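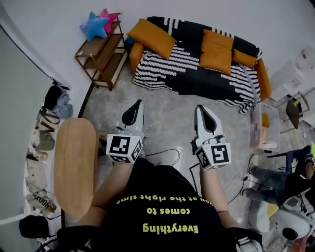 2 min read

Orange Cushions

The club got the room at Platham in June, sofa included. By September we had 36 good recordings and needed a lot more.

It was my turn on the grippers. You put one on each hand, lean over the sofa, and pick up a cushion and put it down again. The program from Kassab was supposed to learn from that. So far it had learned to drop things.

"Squeeze slower," said the girl on the laptop. "You rush the left."

I squeezed slower. The left one had always been stiff. The cable slid along the floor behind my hands and I stepped over it without looking.

My grandmother cleaned offices at Brandberg for most of her life. When I told her about the club she asked what the robot would do, and I said it would tidy up. She asked how long it took to teach it. I said I didn't know yet. She said she had been shown once, in an afternoon, by a woman who was leaving.

I thought about that while I moved the cushion to the other end and back.

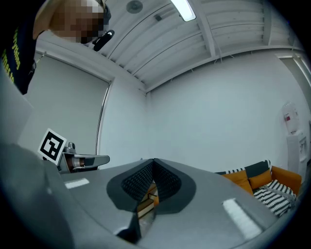
The gripper, and the ceiling at Platham.

"Good," said the girl. "Keep that one."

She typed in the number, 637, and I set the grippers on the floor and shook out my hands. My wrists hurt. It was getting late and the others wanted to eat.

"Again?" she said.

I thought of the woman who was leaving, and whether she had been in a hurry. Then I picked the grippers up and started with the left.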